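Folding heavy dark cloth: notes

Jul 11, 2018

The wash pile in the Stenton flat had reached the point where the dark things outnumbered the shelf space, so I spent an evening on folding method. T-shirts are a solved problem. Thick, soft fabric with a slight nap is harder, as it resists a crease and springs back if the fold is too tight.

My old method was to halve the piece lengthways, halve it again, then roll. The roll held its shape for a day at most and left a diagonal ridge across the middle. Yaryna Marchuk suggested loose horizontal folds of equal depth, stacked with the open edge facing the wall. I tried it on 2 blankets and a fleece throw and have kept to it.

The procedure is short. Lay the piece flat and smooth it from the centre outwards. Turn up the bottom edge by one hand's width, then repeat until you reach the top. Do not press down between turns. Pressing flattens the pile along the ridge and leaves a shiny line, particularly on black.
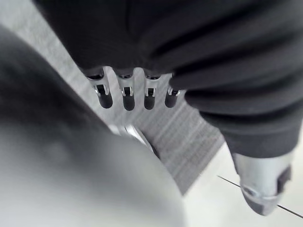 Dark fabric, thick rounded folds. The ridges catch a little light.

Black cloth makes alignment awkward under a ceiling bulb. The recesses and the edges look the same from above, and I misjudged the depth of the third fold more than once. A desk lamp set low and to one side fixes this. Mine is a 400 lumen model, which is enough.

For storage I allow 4 folded pieces per shelf. Any more and the lowest one takes a permanent dent. Lint is a separate matter. I brush before folding, always in one direction, and shake the brush out over the bath.

I have not yet tried the method on the winter curtains. They come down for cleaning in October, and the lining may need to be folded separately.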